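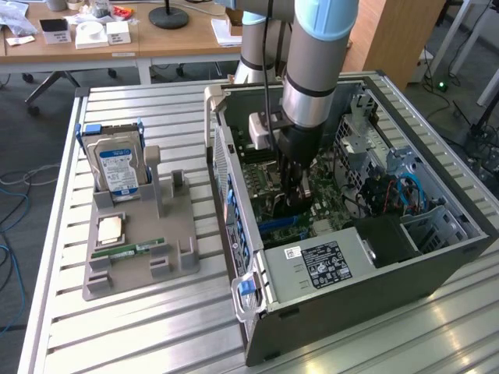

October, 7 in the evening

Long day on the desktop teardown set. I want to get this down before I forget which runs were the good ones, and my shoulder is too sore to type for long, so it may come out in pieces.

We are on the second machine type now. The target for this task is 300 clean demonstrations, and I came in this morning with 50 short of the halfway mark. A clean one means start to finish without a pause longer than a breath, no dropped part, no hand reaching in from the side. The task has three parts: processor, memory module, hard drive in its caddy. Each one has its own place in the gray tray to the left of the case, and the episode counts when all three are in their places and the arm is back up and clear.

Reset took longer than the demonstrations did again. I keep meaning to time it properly. The part that eats the minutes is the processor, because I put it back by hand and I will not hurry that. One bent contact and we are down a board, and we have two spare boards of this type left in the storeroom. The memory goes back in a few seconds. The drive is somewhere between, depending on whether the blue tabs on the caddy want to cooperate.

First batch of the morning was poor. I threw out most of it. I was bringing the gripper in too high over the socket and then correcting sideways once I was low, and that wobble is exactly what we saw come out of the policy last week. It learned my wobble. It hovered over the board and swayed left and right as if it was looking for its keys, and then came down on the edge of the socket half the time. So the rule now is to line up over the part while still above the rim of the case, stop, and come straight down. I wrote it on a piece of tape and stuck it to the edge of the operator desk. After that the runs got better, or at least they got more alike, and I would take that for now.

The question of how alike they should be came up again at lunch. One view is that we should vary everything from the start: case turned a bit, tray pushed back, different approach each time, so the model doesn't get lazy. The other view, which is mine this week, is that we don't yet have a model that can do the task once with everything squared up, so let's get that first. We settled on a compromise. The first half of the set keeps the case against the stop. The second half shifts the case between episodes, never more than a hand's width, and the tray moves too. I'll note it in the log as two blocks so nobody mixes them up when they split the data for training.

The tray is the Zistel print, the one with the taller post next to the drive slot. I like it better than the old one. The caddy used to tip over if you let go a moment early, and then the whole episode was gone, with two good picks in front of it. Now it leans on the post and stays up. The little clips for the memory are still tight. If the module comes in at even a slight angle it rides up on one clip and sits there crooked, and then I have to decide whether to push it down with the closed fingers or count the run as failed.

I decided to push, and to keep those. The thinking is that the model is going to get it crooked too, and if it has never seen anybody fix a crooked module it will have no idea what to do next. I flagged each of those runs as "recovery" in the notes column. By the end of the day there were 20 of them. That may be too many. Surasia's training script lets us weight episodes by flag, so if it turns out to be a bad habit to teach we can turn them down without throwing them away.

Late morning the recorder stopped and didn't say so. The light on the operator box was still green and the counter on the screen was still going up, but the wrist stream had quit writing. I only caught it because I opened an episode to check something else and found one video where there should have been two. Lost 7 episodes to that, all of them good ones, of course. Restarted the Wundum service and it came back. I have now added a check after every episode that looks at file sizes, and it beeps if one of them is zero. It's a stupid little script, and I should have written it in the spring.

I also wrote to the Steinarsdóttir group to ask whether they see the same thing, since they run the same recorder on their bench. They answered in ten minutes. Yes, they see it, and their answer is to restart the service every hour whether it needs it or not. I'll do both.

Afternoon was the drive. I had been dreading it and it went fine. The pull has to be straight along the rails. If I start lifting before it is all the way out, the back of the caddy catches on the cage and the whole case scoots a little on the slats. In the morning runs the case moved on several of them. After lunch I slowed the last part of the pull way down and it stopped catching. The speed cap on the arm was still set for the old task, where everything was light and nothing had a bay to come out of, so I lowered that as well. It makes each episode a few seconds longer, and I don't care.

There is one thing about the drive I haven't solved. The cables. We unplug them before the start of the episode, and they get left wherever they fall. Sometimes a cable lies across the front of the bay and sometimes it doesn't. In my head it makes no difference, I just go around it. For the model it might make a lot of difference. I thought about taping them back so they are always in the same place, and then thought about the real returns pile, where they'll be every which way, and left them alone. But I did start writing "cable in front" in the notes when it was bad. If success is lower on those we'll be able to see it.

Grip force is another one. I don't feel anything through the controls, so I'm judging how hard I squeeze by watching. With the memory module I can see it flex if I overdo it. With the processor I can't see anything at all, it's a flat stiff thing and it looks the same whether I'm holding it gently or crushing it. I went and looked at the recorded gripper values for the morning and my squeeze on the processor was all over the place, some of them twice what others were. All of them "worked" in the sense that the part got to the tray. I set a ceiling in software so that I can't go past a certain point. The model will inherit the ceiling, and the part will be safer either way.

I'm slower after three o'clock. It shows up plainly in the episode lengths. The runs after three are longer and there's more stopping in the middle, and when I watched a few back I could see myself thinking. I don't want a model that stops to think over an open socket because I was tired on an October afternoon. So tomorrow I'm going to do mornings on the arm and afternoons on review and labels, and see if the total comes out the same. I suspect it will, with fewer thrown away.

Labels: I got through the morning block before I quit. For each episode I mark where the pick ends and where the place begins, three times over, then outcome, then flags. It's dull, but I catch things that way. I noticed I always take the processor first, then the memory, then the drive. Every single time. There's no reason for it in the task, it's just the order I like. We ought to decide whether that order is part of the job or not. If somebody hands the arm a case with the processor already out, will it stand there and wait for one? I'd like a small block where the order is drawn at random and shown on the operator screen before each run. I'll bring it up tomorrow.

Things to do before the first run in the morning:

Wipe the fingertips. The pads are picking up dust from the cases and the memory slipped once near the end of the day.

Check the clamp on the tray. It had a bit of play in it by the time I left.

Put the file size check on the other bench too.

Bring one of the spare boards up from the storeroom, so a bad reset doesn't cost an hour.

Ask about a second latch for this case type. The one on this case is stiff and I don't want to be fighting it in the middle of a block.

Ended the day past the halfway mark, even with the lost ones. The shifted block starts tomorrow. Heat pad on the shoulder now and then bed.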